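How I get a fitted sheet to stay put (and wash it so it still fits next month)

I've been meaning to write this one up since the cot sheet post, because half the comments under that were from people asking about grown-up beds. Fair enough! I've fought with fitted sheets my whole adult life, and it only got worse when we moved to the Grarlow house and bought the big bed with the big mattress. Corners pinging off at two in the morning, a ridge of fabric under my hip, the lot.

So this is my routine now. It takes me 20 minutes from stripping the bed to sitting down with a cuppa, not counting the wash, and the only special equipment is a tape measure.

Before you start: measure the mattress, not the bed

Sheet packets talk about queen and king as if that settled it, but the number you want is the wall depth. Stand the tape against the side of the mattress, from the bottom seam to the top, and then add whatever your topper or protector puts on. Mine comes to 37 cm all up with the topper on, and I was buying sheets with much shallower walls and wondering why they popped off. (I blamed the elastic. I blamed the cat.)

If you're shopping, the wall depth is usually in tiny print on the back of the packet. No depth printed? I put it back on the shelf. My current set is a Gralelitz in plain cotton and the walls are generous enough that there's a bit left over to tuck under, and that spare bit does most of the work.

Step 1. Clear the bed properly

And I do mean everything. I used to shove stuff down to one end and work around it, and then I'd be lifting a corner with one hand while rescuing a remote with the other. Remotes, chargers, yesterday's shirt, gadgets, notebooks, all of it goes on the floor or the dresser first. Pillows too. If you've got a tall upholstered headboard, pull the mattress forward a hand's width while you're at it so you can get your fingers down behind.
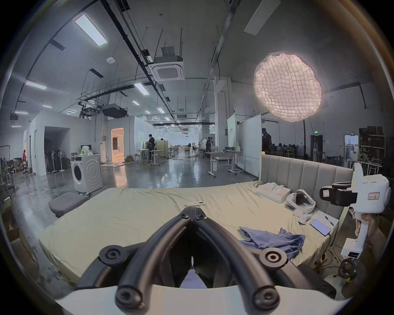
Step 2. Find the label

Most fitted sheets have the care label sewn in at one particular corner, and on most of mine it's bottom right as you stand at the foot of the bed. Check yours once and remember it. If there's no label, or you've cut it off like I do with the scratchy ones, put a couple of stitches in coloured thread inside the hem at that corner. Joana Marinho, who left that lovely long comment on the ironing post, uses a laundry marker and writes "FOOT" on the elastic, and I've pinched that idea for the spare room set.

Getting it the wrong way round is the single biggest reason people end up with a sheet that almost fits. The long side won't reach across the short side, you yank it, the seam at the corner strains, and next time it's looser.

Step 3. Start at the head, then go diagonal

Do one head corner first, pulled right down and under so the seam sits on the mattress corner. Then go to the foot corner diagonally opposite. Not the near one! The diagonal puts even tension across the whole thing, and the last two corners go on without that wrestling match where you're lying across the bed with your teeth clenched.

The last corner is always the tightest. Lift the mattress a little with your knee and slide the sheet under. Please don't haul on the elastic itself, grab the fabric above it.

Step 4. Smooth from the middle out

Flat hands, start in the centre and push towards the edges, then run your fingers along the sides and tuck whatever's left over underneath. It'll still have creases in it if it's come straight off the line or out of the cupboard, and I don't care, they relax after a night or two. If creases bother you, a spray bottle of plain water and a good sweep with your palms gets rid of most of them. Leave it to dry before you put the doona back on.

I should say something about colour here too, because I get asked. I gave up on white years ago. Pale colours with a bit of warmth in them, your butters and soft greens and oatmeals, hide the odd tea drip and still look fresh in the morning light. The only downside is that they change with the light bulb, so a sheet you thought was yellow in the shop can look greenish in a bedroom with the blinds half down. Take it near a window before you decide.

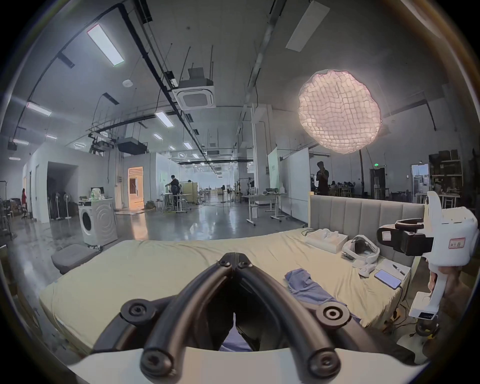

Dark sheets I find show every bit of lint, and they fade along the fold lines if you store them anywhere near sun. Paula Jitaru emailed me to say her navy set is still going strong and she hangs it inside out in the shade, so if you love navy, do what Paula does.

Step 5. If it still slips

Try these in order, cheapest first.

Turn the mattress protector so its seams don't line up with the sheet's seams. Two slippery layers with their corners stacked will slide together.

Swap the protector for one with a cotton top. The shiny waterproof kind is like an ice rink.

Sheet straps, the clip-on kind that run underneath across the corners. Clip them on the hem and not on the thin part of the fabric or you'll get little bite marks.

Replace the elastic. It's an easy job if you can thread a safety pin through a casing, and I'll do a separate post on it. I redid a set that way in July and it's had a whole new life.

Washing so it keeps its shape

Wash day for me is Wednesday. Sheets go in on their own, never with towels, because towels twist up inside the corners and you end up with a wet football that won't spin. Cool or warm water, and much less detergent than the bottle tells you. I use Pernico liquid and fill the cap to the lowest line. Too much soap stays in the cotton and makes it stiff.

Shake each sheet out hard before it goes on the line. Peg it by the hem along the long side, with the elastic corners hanging down, so the weight isn't dragging on the stretchy bits. If you're using the dryer, stop it halfway through, pull everything out, untangle, and put it back in. High heat is what kills elastic, so I use the low setting and put up with the wait.

Folding the soft stuff

Everyone wants to know how to fold a fitted sheet and my method is corners into corners, lay it flat, fold the wobbly side in, done. It'll never be perfect. What I'm much fussier about is the fluffy things that live in the same cupboard, the throws and soft cloths and flannelette bits, because they take up so much room and topple over.

For those I fold lengthways first, then in on themselves until they make a chunky block that can go in the basket upright, fold side up. You can see every one at a glance and pull one out without the pile sliding. Press the air out as you go, and keep the loose edges together on the one side so they don't catch on the next thing along. Six will go side by side in the basket I use.
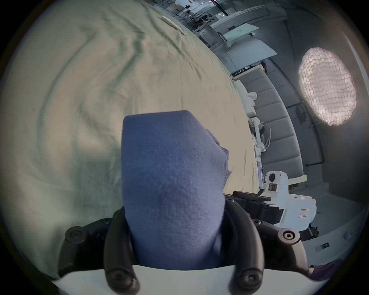 Soft blue cloth folded into a thick block, rounded edge at the top.

Fitted sheets don't stand up as nicely, so mine go flat inside their own pillowcase with the rest of the set. One bundle per bed, which means no more digging for the matching one.

If your mattress is an odd size (caravans, I'm looking at you), leave your measurements in the comments, including the depth with the topper on, and I'll have a go at working out which standard size will come closest. The elastic post is next, once I've found my bodkin.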